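Costs for the second bench

21 November 2024

Desta Gidey asked what we need to budget beyond the arms. Mostly small stuff. The rail from Jitholm was 390 and the spare gripper fingers 36.

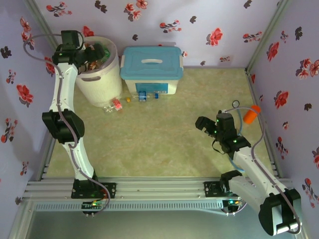

Still to buy

Cables, and a second storage box with a lid. Bottles are cheap - any shop has them - so they get no line of their own. 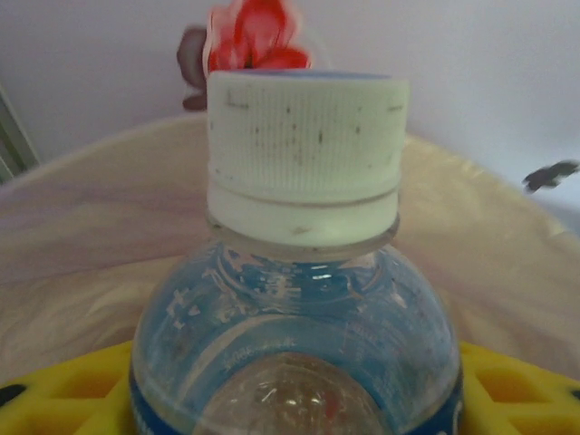 FILED UNDER: Equipment

Pons quoted 1,126 for the wrist cameras. I'd put that off until July. 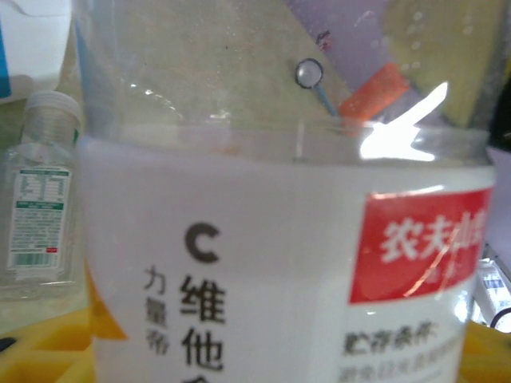
Wall paper and floor covering can wait too. That leaves 475.

3 comments | 2 shares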